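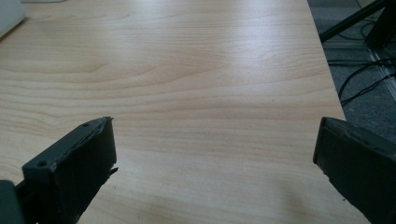 Unit 4: Reading a Board Before You Cut It

Evening course in furniture making, Ketwood Workshops
Tutor: Sabine Pfeiffer

Bring these notes to the bench session. We won't go over the first part again in class.

Growth and grain

A tree adds a layer under the bark each year. The wood laid down in spring is usually paler and more open, and the wood from later in summer is darker and closer. Cut across the trunk and you see rings. Cut along it and the same rings show up as lines, loops or arches, depending on where the saw went.

"Grain" means two things in the trade. One is the direction the fibres run. The other is the pattern on the face, which is more properly called figure. In these notes grain is direction and figure is pattern.

Plain sawn and quarter sawn

Plain sawn boards are cut straight through the log, one after another. Those from near the outside have rings that meet the face at a shallow angle. The figure is wavy, with long arches. There is less waste, so these boards are cheaper, but they cup more as they dry.

Quarter sawn boards have rings close to upright in the end. The figure is straight and narrow. They move less across the width and cost more. In oak you will also see flecks, which are the rays.

Printed and veneered surfaces can carry either sort of figure, so the face alone won't tell you what you have. Look at the end. On a solid board the lines on the face carry over the edge and join up with the rings.

Movement

Wood swells and shrinks with the damp in the air. Along the length the change is too small to worry about. Across the rings it is larger, and around the rings it is largest of all, often close to double. A wide top must therefore be fixed so that it can move. Use buttons or slotted screw holes, and never glue it down across the full width.

Planing direction

Look at the side of the board and find which way the fibres rise. Plane in the direction they rise. If the surface tears, turn the board round and try again with a finer cut. Where the figure swirls you may have to change direction part way along, or finish with a scraper.

Bench exercise

1. Take an offcut from the rack and mark the face side and face edge.
2. Draw the rings on the end in pencil.
3. Write down how you think it was sawn.
4. Plane 5 strokes each way and compare the two.
5. Keep the offcut for Unit 6.

Reading: Dimitriou, course reader, chapter 4. The Plakum sheet on drying is optional.

Comments

Ryan Hebden: Does the rule about rising fibres hold for end grain too?

Sabine Pfeiffer: No. Work in from both edges so the far corner doesn't break out.

Lilla Bakos: My offcut was ash and the arches were very clear once I wetted it.

Related handouts
Unit 3: Buying and Storing Timber
Unit 5: Edge Joints
Unit 6: Fixing a Table Top

© Ketwood Workshops | Contact the office: extension 441 | Back to top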